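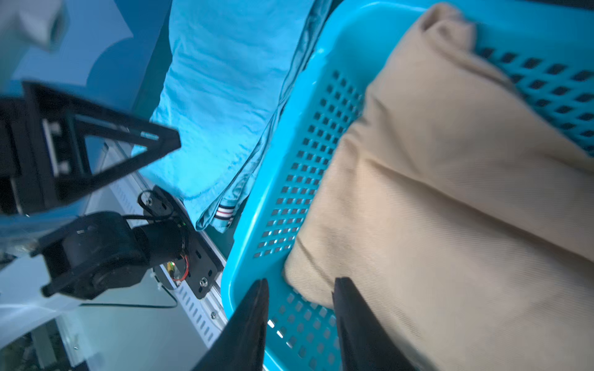 Folding helpers wanted at Nutum, the wash-and-fold shop on Tanner Street in Clesness! We take in laundry from all over town, wash it overnight and get it back to people by supper, and we need two more pairs of hands on the morning shift from September. Most of what you'd handle is everyday clothing, the same as you have at home: a turquoise plastic basket with something khaki bunched up in it, a wrinkled light blue cotton garment, then on to the next order. If you like turning a heap into a tidy stack, you'll enjoy it here (we really do!).

What the job is
You sort each order by tag, shake things out, fold them our way and wrap the stack in paper. Our way takes a morning or two to learn -- sleeves in first, collars up, pants along the seam -- and we'll fold next to you until you have it. On a normal day the shop sends out 58 orders. In the week before school starts it gets closer to 100, and that week everybody folds, including the people who usually drive.

Hours and pay
Shifts run from 6:30 to 11:30 in the morning, four or five days a week, your choice. Pay starts at $19 an hour and goes up after your first three months. You also get your own household's wash done free, up to 50 pounds a month.

Who we're looking for
No experience needed. You should be fine on your feet for a few hours, able to lift a full basket onto a table, and careful with other people's things. Check pockets, read labels, and ask when a stain looks odd. Spanish is a plus. We'd be happy to hear from students, retirees and parents who want to be done by lunch.

How to apply
Stop by 1449 Tanner Street any morning before 11 and ask at the counter for a form, or leave a short note in the mail slot with your name, phone number and the mornings you can work. You're welcome to try an hour of folding first, paid of course. Applications for our smaller Karnumow shop go through the same counter, so just write "Karnumow" at the top.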